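Sandine Community Help > Days Out and Visits > Science and Tech

Taking a group to the Cendex robot open day in Stunau, what should I expect?

Posted by Kirsty Pomare, 2021-07-07
Viewed 2756 times

Hello all, hoping some of you have done this one. I went along to the Cendex open day by myself last week to see if it would suit our after-school group (mostly nine and ten year olds, plus one or two younger brothers and sisters who always get brought along). They do another one for groups and I've got to say yes or no to the booking fairly soon.

I'll be straight, I was expecting big orange arms welding car doors, because that's what you see on the telly. What I got was a table! A plain pale table with two arms leaning over it and a soft grey laptop-type bag lying in the middle, and the arms were having a go at handling the bag and a pink fluffy thing at the same time. Along the back there were pet bowls and scoops, like somebody had emptied the cupboard under my sink. I stood there far longer than I meant to. There's something about watching a pair of black gripper fingers take hold of something soft that just pulls you in, and I missed half of the talk next door because of it.
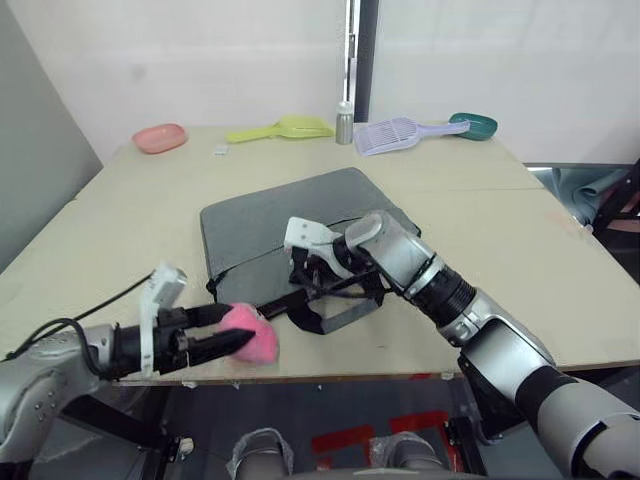

What I'm stuck on

First, how long do you need? The leaflet says the full route takes 110 minutes and that feels like a lot for my lot. I did it in less, but I skipped the film.

Second, does the arm demo run all the time or only at set times? When I was there it stopped for ages while a man in a fleece typed things, and then it started again and a load of people had wandered off by then. If I bring a group of children and we arrive in the typing bit I'll never hear the end of it.

Third, can they get close enough to see? I'm tall so I was fine. There were people three deep at one point and I don't know if that's normal or if I just picked a busy hour.

And last, a daft one. One of my parents asked me what the children would learn and I said "robots" and she gave me a look. I'd love something better to say. I couldn't really follow what the point of the bag was, if I'm truthful, only that I liked watching it.

Also if anybody knows about parking at the Guillot end, please say. I went round twice.

Thanks in advance, Kirsty

mossy_gate

Went two years back with the cubs. Good day. Bring sandwiches, the cafe is dear. Can't remember the arms but there was a thing that sorted buttons and they loved that. Toilets are up the stairs.

Kirsty Pomare replied: Thank you! Sandwiches noted. No buttons this year that I saw, sadly.

Treadle

Hiya Kirsty, I was there the same day as you by the sound of it, grey bag and all, and I've taken groups to the last few so I'll go through yours in order.

Time. Ignore the leaflet. The long route includes the film and the history corridor, and the history corridor is mainly photos of the building going up in 1959. I like it, children don't. Do the arms first, then the talk if there's space on the floor at the front, then the bit with the switches you can press, then out on to the grass. You'll be done before anyone starts lying down.

The demo doesn't run to a timetable, or it didn't this time. It goes for a while and then they stop and set everything back where it was and start over. I asked the woman at the rope how long the gaps were and she said it depends how the last go went. What you can do is email beforehand with your arrival time and ask them to hold the start for you. I did that in April for a different visit and they were lovely about it, somebody came down and waited for us at the door.

Seeing. Yes it was busy, they'd had almost 1000 people through by the time I left, according to the lad on the desk. Group days are much calmer. Still, ask them to let the little ones sit on the floor in front of the rope, because at the back you get elbows and not much else. The things they're working with are small and it all happens low down on the table.

As for what they'd learn, this is my favourite part so sorry for going on a bit. Your mum with the look might like this one: get the children to say out loud how they'd put a soft toy in a bag. Every single step. Find the opening, hold the bag so it doesn't slide, pick up the toy (where? by its head?), and so on. They always leave out the holding. Then they go and watch two arms and suddenly they can see why there are two of them. Mine were shouting "hold the bag! hold the bag!" at it in April, and that was only a pencil case.

The grey bag is a mean choice really, it's floppy and it's got straps to get in the way. A cardboard box would be far easier. I think that's why they use it. I asked about the pet bowls too and was told those were for another job on the same table and they leave them out, so don't let anyone spend the whole visit waiting for the scoops to do something like I did. 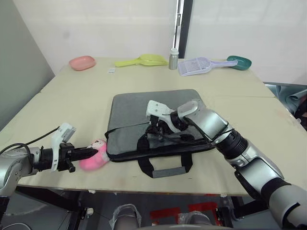 One arm at the bag, the other at the pink plush toy. Cendex open day, Stunau.

A few odds and ends from me:

Tell the children it's slow. Tell them twice. It moves, it has a think, it moves again. The ones who've been warned are patient about it and the ones who haven't start asking for the shop.

There's no shop.

Take clipboards if you've got them. I had mine draw the gripper and then draw their own hand doing the same job, and I got some really good ones back, including a hand with seven fingers.

Parking at the Guillot end is hopeless, you're right. Go past the main gate, keep on to the second turning and there's a gravel bit by the bins that staff don't mind you using if you're on the group list. A minibus fits. I wouldn't try a coach.

Book it, is what I'd say. If you want my email to them from last time as a starting point just send me a message.

Kirsty Pomare replied: Treadle, you star. I tried the soft toy thing on my own two at tea time and my son told me to "just put it in" four times and then got cross with me, so I think that's the activity sorted! I've emailed asking for them to hold the start. Will message you about the parking as I'm not sure which gate is the main one.

dunlin77

Adding to the above, the step into the demo room has a ramp but it's round the side and you have to ask for it. We had a buggy. Also it's chilly in there even in summer, so jumpers.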